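Ticket 769: Scheduled exports arrive empty after upgrade
Product: Distia (reporting module)
Status: Closed, fixed in build 389
Priority: Normal
Reported by: Vibeke Kirkegaard
Assigned to: Balakrishnan Iyengar

Description

Since we moved to the October release, the nightly stock export from Distia reaches our Kaimal server as a file with a header row and nothing under it. The schedule is set for 2:00 a.m. The job shows as Completed in the history and there is no warning. If I open the same report in the browser and click Export, I get the full file with every row in it.

We have three scheduled exports. The stock one and the open orders one come out empty. The supplier list is fine. All three use the same service account and go to the same folder.

What I tried before opening this:
Deleted the stock schedule and made it again. No change.
Changed the format from CSV to XLSX. The sheet has headings only.
Changed the service account password and entered it again. No change.
Moved the schedule from 2:00 a.m. to 4:30 a.m. in case it was running into the backup. No change.

The purchasing team loads the stock file first thing in the morning, so for now I am exporting by hand when I get in.

Comment, Balakrishnan Iyengar

Thanks for the detail. Please send the following:
The job log for one failed run and one good run (Administration, Jobs, Download log).
The saved filter for each of the three reports.
The time zone set on the service account and on your own account.

Please don't delete the schedule again for the moment. The run history goes with it and I would like to compare runs.

Comment, Vibeke Kirkegaard

Logs attached. Filters:

Stock: Warehouse is Main, Last counted is within current period.
Open orders: Status is Open, Due date is within current period.
Supplier list: Active is Yes.

My account is set to Central. The service account has a blank time zone. I don't remember whether it was blank before the upgrade.

Comment, Balakrishnan Iyengar

The supplier list is the only one of the three without a date filter, and it is the only one that works. In the failed log the query runs and returns zero rows, so the connection and the file transfer are both fine. The log line for the filter reads "current period: start null, end null". In your browser session the same line has real dates in it.

Two tests, please, in this order:
1. Copy the stock report, remove the "Last counted" condition, and schedule the copy under the service account.
2. Leave the original report alone and set the service account time zone to Central.

Run the first one and tell me the result before you do the second.

Comment, Vibeke Kirkegaard

Test 1: the copy came through with all its rows. It's bigger than we need, but it isn't empty.

Test 2: I set the time zone, saved, and used Run now. Still empty. I signed the service account out of all sessions and ran it again, also empty. The screen does show Central on the account page.

One more thing I noticed. The label at the bottom of the report says "Period: not set" when the job runs it, and shows the proper period when I run it myself.
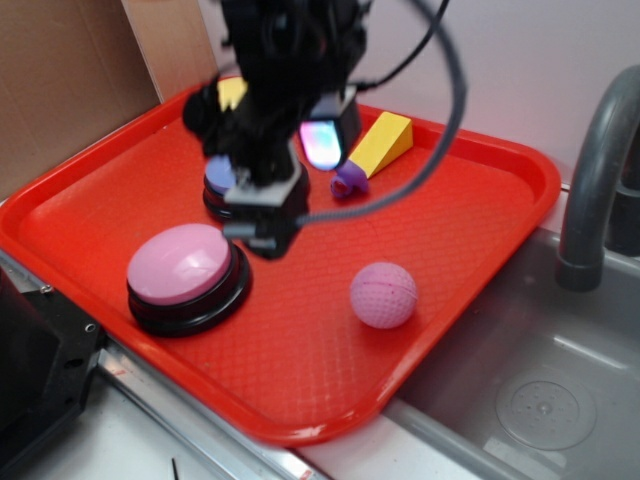
Chandrasekhar Gowda wrote that he was seeing the same thing on a separate installation, with a payroll summary in place of a stock report. His service account had always had a time zone, so he didn't think the blank field was the cause. He had found that the job worked if the report used fixed dates, and failed with "current period", "previous period" or "period to date". He asked whether anyone had checked the calendar assignment, which in his copy had moved from the company settings to the user profile.

Comment, Balakrishnan Iyengar

That matches what I have. In the October release each user profile has a Fiscal calendar field. People who sign in through the browser get the company calendar filled in at first sign-in. A service account never signs in through the browser, so the field stays blank and any relative period comes back as null.

Vibeke, please try this:
Go to Administration, Accounts, and open the service account.
Scroll down to Regional settings.
Set Fiscal calendar to the same one you have on your own profile.
Save, then restart the scheduler service. Run now will keep using the cached profile until the restart.

If you don't see the Fiscal calendar field, your role is missing the "Edit regional settings" permission. Tell me and I'll send the steps for that.

Comment, Vibeke Kirkegaard

I didn't see the field. I have the Report Administrator role. Elisa Caputo has the full administrator role and can see it. She set it to the company calendar and restarted the scheduler at lunch.

Run now on the stock report: full file, correct period in the label.
Run now on open orders: full file.

I'll leave the ticket open until the 2:00 a.m. run has gone through by itself.

Comment, Vibeke Kirkegaard

Both files were there this morning with rows in them. The row count in the stock file matches the browser export.

Open orders stopped at 200 rows though. The browser gives me more than that. Is this the same problem or should I open a new ticket?

Comment, Balakrishnan Iyengar

It's a separate setting. A schedule created after the upgrade gets a preview limit of 200 rows by default. Open the schedule, go to Output, and clear the box marked "Limit to preview size". Your stock schedule would have had it too, but the box is ignored when the report is grouped, and yours is grouped by bin.

No need for a new ticket. I'll add it to this one.

Comment, Vibeke Kirkegaard

Cleared the box, ran it again, all orders are there. I checked the supplier list as well. That schedule is older than the upgrade and the box was already clear.

Comment, Cherry Mae Bautista

Adding a note from the release side. Build 389 fills in the company calendar on any account where the field is blank, including service accounts, the first time the scheduler starts after the update. It does not change accounts where someone has already picked a calendar. A job that gets a null period will now end as Failed with the message "No fiscal calendar assigned" and will not write a file.

The default for the preview limit has not changed in this build. There is a request open for it.

Comment, Chandrasekhar Gowda

Installed 389 on our test copy. I blanked the calendar on the service account first, then updated and restarted. The field was filled in and the payroll summary ran with the right period. Production still has the manual setting and I'll update that after month end.

Comment, Vibeke Kirkegaard

Updated here too. No change to our accounts, as expected. Fine to close.

Resolution

Cause: Fiscal calendar blank on the service account profile after upgrade. Relative date filters returned no rows.
Workaround for earlier builds: set Fiscal calendar by hand with a full administrator account, then restart the scheduler service.
Fix: build 389.
Related: preview limit set by default on new schedules. Clear "Limit to preview size" under Output.
Documentation: upgrade notes to mention both settings. Assigned to Cherry Mae Bautista.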